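Grovetano Pantry Words

A word list for home storage and kitchen organizing, built for people who write search tools, labels and shopping apps. We love this little dataset and hope you find odd and useful things to do with it!

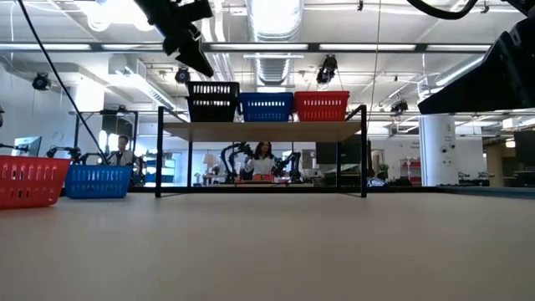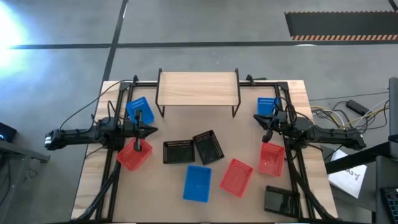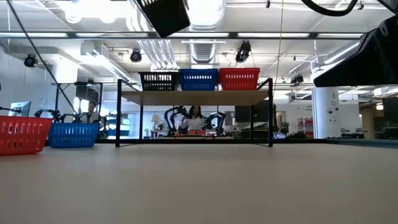
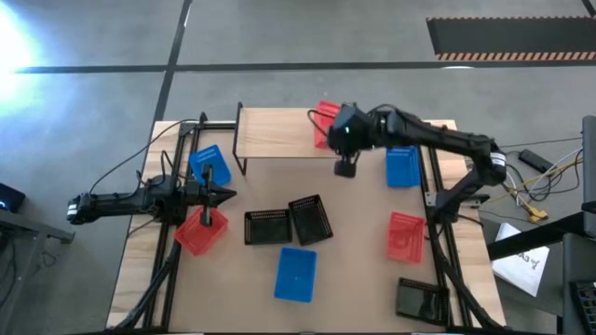

Plastic baskets in red and blue, tabletop.

What's in it

279 entries, each with a headword, a plural, a short definition and at least 2 sample phrases. Entries fall into 7 groups: baskets, jars, tins, racks, bags, labels and "other" (which is where the really fun stuff lives, like the many names people have for the drawer full of string and dead batteries).

Files

words.csv – the full list, UTF-8, comma separated
groups.csv – group names and codes
sample_100.csv – the first 100 rows, handy for a quick look

Where the words come from

Most came from the Clilodska household survey, and the regional terms were added in September from the Skála and Drarby lists. Spelling is American throughout. If a word has a second spelling, it's in the alt column.

Known gaps

Jars are covered really well, bags much less so. Some plurals in the tins group still need checking. Definitions are short on purpose, so don't expect a full dictionary entry.

Using it

Load words.csv with any spreadsheet or script and filter on the group column. New words are very welcome, especially regional ones – open an issue with the word, the group and a phrase you've heard it in.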